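Old Sheets, New Colors: Dyeing Fabric With Kitchen Scraps
Textile project report, Dec 31, 2018

We wanted to know if plain kitchen leftovers could give cotton a color that lasts, and wow, did we have fun finding out! The idea came up in July, during a class visit to the Villanueva fabric market, where one stall sold nothing but plant-dyed cloth.

We cut 13 squares from old cotton sheets, soaked them in alum, and simmered them in onion skins, avocado pits or red cabbage. Every square then went through five washes with Bustik soap.

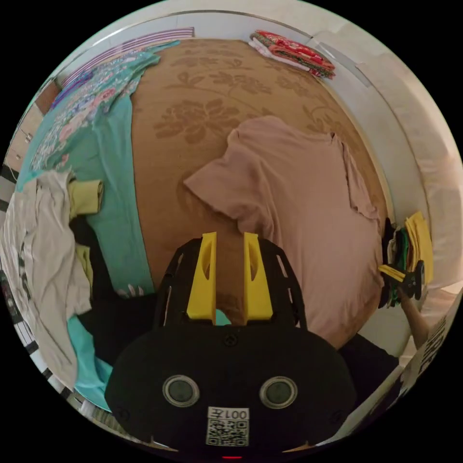
Brown leaves and blossoms on a tan sheet.

Onion skins were the big winner - a deep gold that hardly changed from the first wash to the last. Cabbage gave us a gorgeous blue, but it turned gray by the second wash. Avocado surprised everyone with a soft pink, and we would love to try it on wool next.

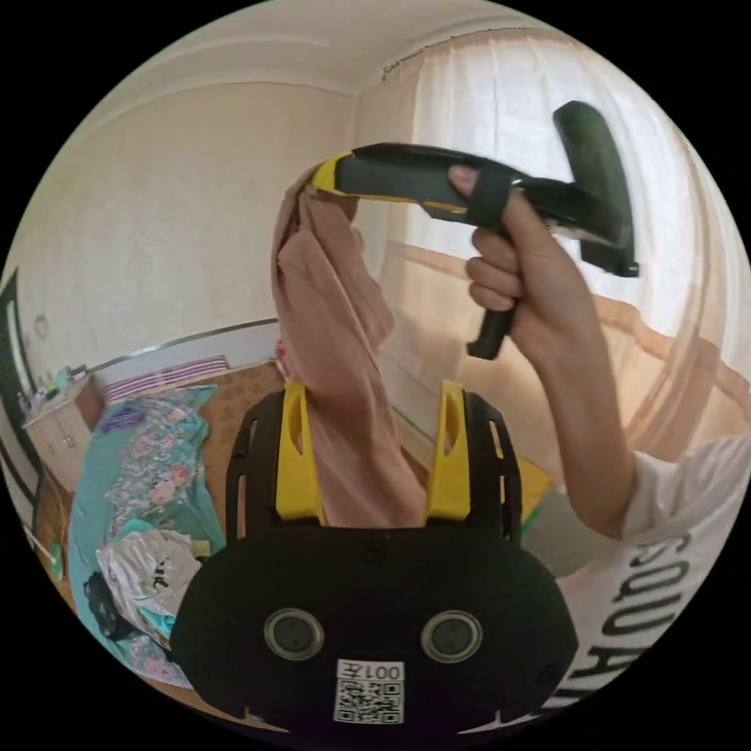
Does the cloth need alum before dyeing?
Onion skins will color cotton without it, but our two squares that skipped the alum came out much paler and faded faster.

Next term we plan to test sunlight, using a window at the Letau building that gets sun all afternoon.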